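Home Guides Brovari Music Server Downloads Forum

Section 2: Getting your old desktop ready for Brovari

Welcome to the fun part! By the end of this section you'll have an old computer sharing your whole record collection with every room in the house. Brovari runs happily on machines that were headed for the recycling bin, and a spare tower with a bit of room inside makes a wonderful home for it.

Before you start

You'll need the computer, a network cable, a USB stick, and a drive for your music. A 200 GB drive holds a good-sized collection, and you can add another one later from the Storage page.

CAUTION: Copy anything you want to keep off the old computer first. The installer erases the system drive completely.

Preparing the hardware

1. Shut the computer down, unplug it from the wall, and press the power button once more with the cord out.

2. Lay the tower on a firm, flat surface and take off the side panel. Touch bare metal on the chassis before you reach for anything else.

3. Look the board over and find the memory slots. Brovari wants at least 2 GB of memory, and if you have spare modules in a drawer, now's a great time to use them (the album art pages really fly with more).
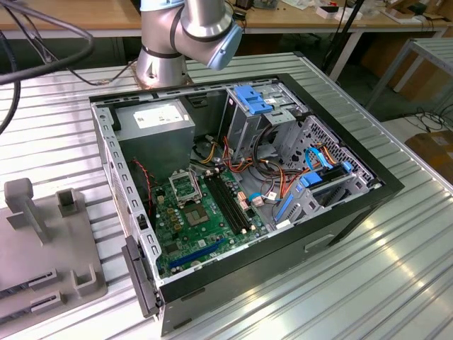
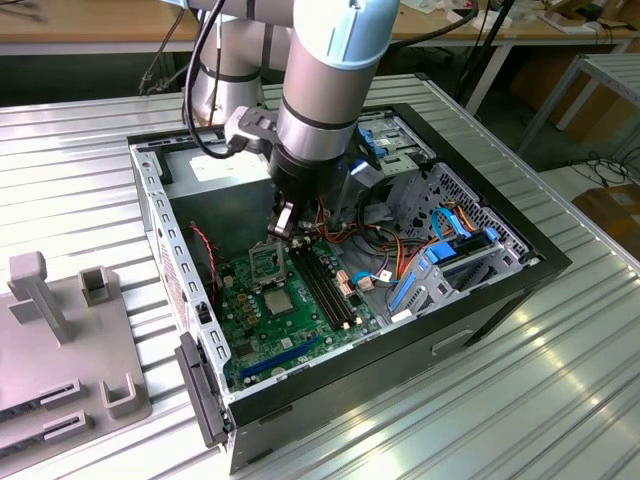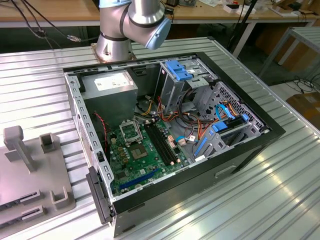
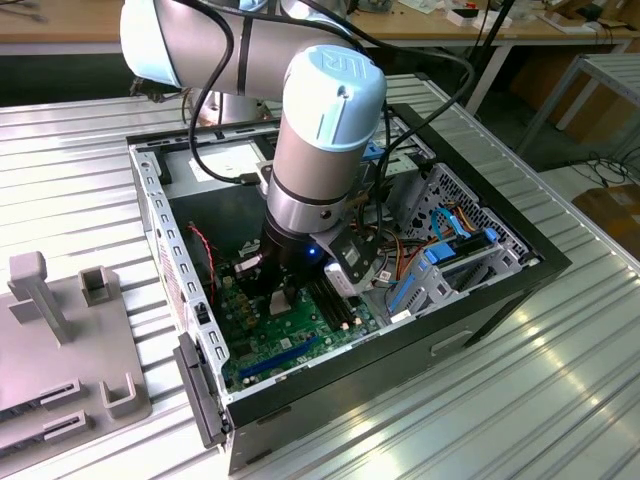 Desktop tower with the case open, lying on its side.

4. Mount the music drive in a free bay and connect its data and power cables. Push each plug in until it seats.

5. Put the side panel back on, stand the tower up, and connect the network cable to your router.

NOTE: Wi-Fi works too, but please try a cable first. Long pieces in high-resolution formats play so much more smoothly over one!

Installing Brovari

6. Write the Brovari installer to the USB stick using the tool on the Downloads page.

7. Plug in the stick, turn the computer on, and choose the stick from the boot menu. The key for this menu is different on every make, so check your computer's manual.

8. Pick your language and time zone, then give the server a name. "Irnport" is filled in for you, but go ahead and make it your own.

9. When the installer asks for the music drive, choose the one you just added. Check the size shown on screen before you press Continue.

10. Remove the stick and restart.

Your first scan

Copy in a few albums before the whole lot. Our test library has 533 albums in it, and we still begin every new setup with a handful, so that any odd tags show up early. Open the Library page, click Scan, and watch the covers come in. It's a lovely moment!

NOTE: Compilations may be split up under each artist. Turn on "Group by album" to bring them back together.

If the scan stops at a file, look it up in the list of error codes. Code 34 means the file is locked or can't be read. Copy it over again and rescan.

Guide text by Sudheer Panicker. Updated December 29, 2023.

Next: Section 3, Adding players and speakers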